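About Us

Zarner is a small company that records robot demonstrations for groups training learning systems. Customers send us a list of tasks, we work through them by hand with the arms, and we send back the recordings with notes and labels. We do not build robots and we do not train models.

How we started

The company began in a rented room at Dralside with 2 people and one pair of arms. Our first order was for sorting kitchen items, and it took most of a September to finish. We still use a lot of what we worked out on that job, mainly the way we write task sheets and the rule that the person who records an episode does not check it.

What we do

Most of our work is two-arm tabletop handling. An operator guides both arms through a task from start to finish, and each run is saved as one episode. A normal order asks for up to 100 episodes per task, with the objects moved between runs. Failed grasps are kept and labeled if the customer wants them. Otherwise they go into a separate folder.

We buy our objects in ordinary stores. Bread, hats, stationery and things in clear bags all get used. Soft items and see-through packaging take longer to record, and we quote for them separately.

Our projects

Makris is our long-running set of pick-and-place tasks. It is open to any customer and new objects are added as we get requests.

Nadero covers small hand tools and writing items. Operators practice each task before recording begins, and practice runs are not delivered.

How we check the work

Every episode is watched in full by a second person. They look for dropped frames, wrong labels and tasks that stop short of the written end point. Anything that fails is recorded again at no charge.

Working with us

Send a task list, the number of episodes you need and the file format you use. We reply with a price and a short trial batch.

Page last updated 26 Jan 2018

At the table

A pencil in the right gripper, with a flat cap and three clear bags along the far edge, two round buns in one of them.
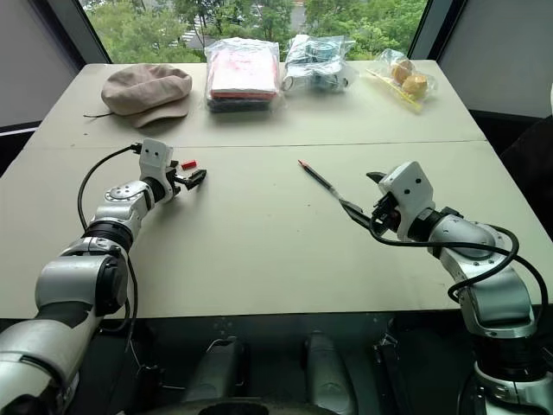
Visits and contact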